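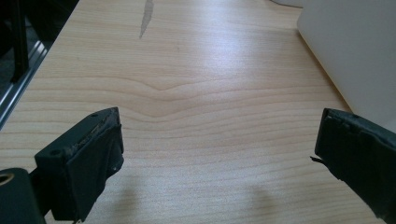
*Fig. 4. Desk top, light wood grain, glare toward the back.*

## 4. Placing and setting up the lamp

Read section 3 first if the clamp isn't built yet. These steps are for the Helleo desk lamp, long arm version. Short arm is the same except skip step 6.

1. Clear the back edge of the desk. You need a hand's width on each side of the clamp.
2. Wipe the edge, top and underside. Dry cloth. No polish, the pads slide on it.
3. Open the clamp all the way. Slide it on with the screw UNDERNEATH.
4. Tighten by hand until the pads grip, then one quarter turn more. Stop there.
5. Drop the post into the clamp. It should go down with a click. No click = turn the post a little and push again.
6. Long arm only: fit the spring cover before you raise the arm. The two tabs face the wall.
7. Raise the arm slowly. Hold the head the whole time.
8. Run the cord down the back of the post, through both clips. Leave slack at the elbow.
9. Plug in last.

> **Caution:** Do not unhook the spring with the arm folded. It's under load and it will snap back. If the cover won't seat, call the shop.

> **Caution:** Glass tops and anything with a beveled edge: do not use the clamp. Ask for the weighted base (Tarken base, sold separate).

### Height and angle

Start with the head 14 inches above the desk. Tilt it so the light lands where you write and the bulb is out of your eyes when you sit up straight. Right handed, lamp on the left. Left handed, other way round.

Shiny or pale tops throw light back at you. If you see a white patch near your work:

- tilt the head toward the wall a bit
- drop brightness one level
- still there? move the clamp along the edge, a few inches is usualy plenty
- or put a blotter down. Matte, dark if you have one

Don't fix glare by raising the arm. You lose light on the page and the patch just moves.

### Brightness

Tap the ring on the head. There are 4 levels, low to high, then off. Level 2 is set at the factory, gives 400 lumens. Fine for reading. Go up for drawing or small parts.

Hold the ring down to save your level. Light blinks once. Let go on the blink or it wont save.

**Note:** lamps bought before April have the old ring. Same taps, no save. It always comes on at level 2.

### After the first 48 hours

Pads settle. Check the clamp again:

1. Lamp off, unplugged.
2. Hold the post near the bottom, push gently side to side.
3. Any play, snug the screw. Same rule, by hand only.
4. Arm sinks by itself? Tighten the elbow knob, not the clamp.

Pads can leave a faint mark on oiled or waxed wood. Felt discs are in the small bag with the hex key. Use them between pad and desk, both sides.

### Parts and help

Spare pads, clips and spring covers from Joly, Collcombe store. Ask for Bastien Marty at the parts counter, have the number off the underside of the head ready. Wiring questions go to Elias Geagea, same store. Don't open the head yourself, warranty's gone if the seal is cut.

Section 5: changing the cord.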